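The case against the Sunday-best clean-up
07/10/2024 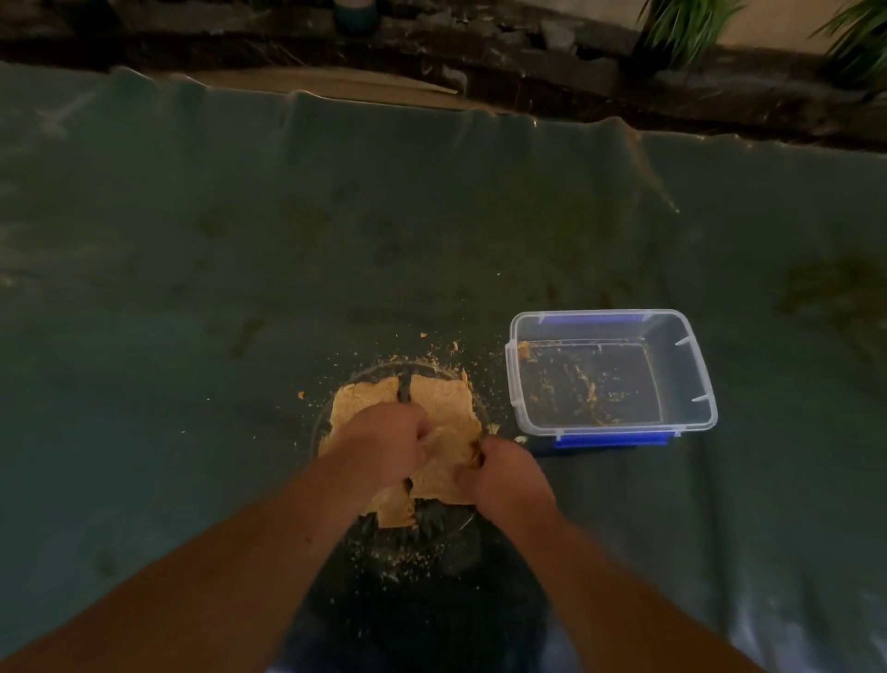 Crumbs, a glass dish and a tarp on the floor.

Every April the Drillham community newsletter prints the same advice about messy projects at home. Do it on the kitchen bench, it says, on a sheet of newspaper, and wipe up as you go. I followed that for 5 years and I have stopped believing a word of it.

Newspaper tears. It slides about, it soaks through, and once you've got dry, crumbly stuff to break up by hand, the bits travel well past the sports pages. Look at how far the flakes go past the rim of a round dish, even on a tarp that covers a good stretch of floor. Now picture that on a bench with the toaster at one end.

The shops have their own answer, naturally. Husar will sell you a folding craft tray with raised sides for 30 dollars, and Flullar has a mat in a cheerful colour that rolls up with a strap. I've tried both. The tray is too small for two elbows and the mat remembers every fold. Neither did anything my old tarp doesn't - and the tarp has been under paint cans, firewood and a leaking esky.

I'm not convinced by the storage tub craze either. A clear tub with a latch is handy enough, but whatever is damp or sticky ends up smeared across the bottom and packed into the corners, and scraping it out takes longer than the job did. A plain bucket has no corners.

So get down on the floor, spread something big and ugly, and let the crumbs fall. Leave the wiping until the end. My knees complain after 6 or 7 minutes, I'll grant the newsletter that much, and a folded towel fixes most of it.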